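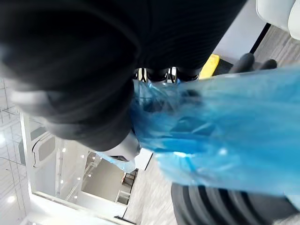 Grip Planner 16: What Changes for Soft and Thin Items

By Zeyu Cheng
January

Since the last newsletter, our team at Kustia has worked mostly on one problem, which is thin plastic. A blue bag like this one bends, shines and lets the background show through it, and our old planner treated it as a box with a wrong shape. It closed the fingers at the center of this box, where very often there was only air or some dark cloth lying next to the bag.

Version 16 of the planner does not ask for the full shape anymore. It looks in the wrist camera view for places where the plastic is bunched, and it gives each place a score. Folds that are close together get a high score, and wide flat parts get a low one. The arm then goes to the best fold, and the controller closes the fingers slowly until the motor current rises.

Han-gyeol Yoon prepared the test set. It has 1268 recorded grasps, and 567 of them are with bags or film. In this second group the old planner missed 34 percent of the first attempts. The new one misses 16 percent. We are glad about the number, but black fabric beside the plastic is still difficult for us. The segmentation model sometimes joins both into one object, and then the lift plan is made for the wrong weight.

Tayla Hollis is now writing a small check for this case. After the fingers close, the arm will move up a little and compare the wrist view before and after. If the cloth moves together with the bag, the planner stops and asks for a new grasp. We hope to merge it into the Nudik branch next month.

If you use the planner with your own arm, please read the notes on camera delay before you update. The default value was changed, and old settings files will not give a warning. Habibur Khondokar can help you with converting them.

Contact: Kustia newsletter desk | © Kustia, all rights reserved | Back to top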